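Teaching by the wrist

The cloth task was supposed to take an afternoon. At Drevavix, a contract automation shop that builds packing cells for small manufacturers, it has run since July, and the operators are still arguing over how to hold the controllers.

The company sells two ways of programming an arm without writing code. In the first, the operator takes the arm by the wrist and pushes it through the motion while the motors compensate for its weight. In the second, the operator sits at a pair of smaller leader arms and the working arms copy their joint angles. Drevavix calls the first method hand guiding and the second remote. Both produce the same kind of file: joint positions, gripper opening and video, all stamped to one clock.

Hand guiding is cheaper and quicker to learn. It works well for a single arm and a rigid part. It works badly for fabric, for two reasons. The operator's hands and sleeves are in the video, and a policy trained on that video learns to expect them. Two arms are also hard to push at once. Fabian Bachmann, who ran the early trials, recorded 136 hand-guided demonstrations and kept none of them for training.

Remote operation removes the hands from view and adds its own trouble. The leader arms carry no force signal back. An operator pulling on a cloth cannot feel it go tight and has to judge tension by looking at it. New operators pull too far, see the fabric slip and correct with a jerk. The jerk goes into the recording with everything else. Cecilia Quansah trains them to close the gripper, wait a beat and then lift – a pause that looks wasteful but gives the model a clean boundary between grasping and moving.

Software from Mornix handles the recording. It flags demonstrations in which a joint exceeds its speed limit or the gripper command and the measured opening disagree. It does not flag poor technique, so every file is also reviewed by a person at double speed. Of 632 remote demonstrations recorded for the cloth task, 598 passed. Most of the rejected ones were complete and usable by eye, but the operator had changed strategy partway through, starting with one arm and finishing with the other.

Strategy is the larger problem. Fabric can be picked up by a corner, an edge or a fold in the middle, and each choice leads to a different second move. A person switches among them without thinking. A model shown all of them in equal measure tends to average, and the average of two good grasps can be a point where there is nothing to hold. Drevavix now issues a written order of moves for each task and changes the starting position of the cloth between recordings, leaving the order alone. 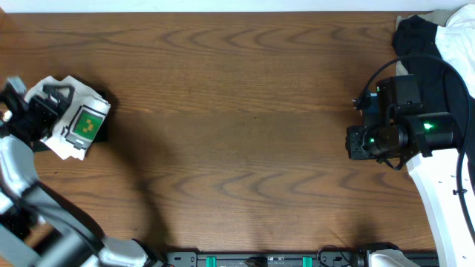

Augustina Boateng objected to the fixed order when it was introduced, on the grounds that it teaches the arm a routine and leaves out what to do when the routine fails. Her proposal was to start a share of the demonstrations from a bad state, with the cloth twisted or half dropped, and record only the recovery.

The shop adopted a version of this. Each operator now records 7 recoveries per session, placed at the end so that they do not disturb the main set. They are stored under a separate label, which lets the training team change their weight without sorting files again.

Session length is the remaining dispute. Quansah wants shorter blocks, having found that grasp timing drifts as operators tire. Bachmann wants longer ones, as each restart means realigning the leader arms with the working pair and checking the zero position of every joint. The current schedule stops at 3 p.m., with alignment repeated after lunch.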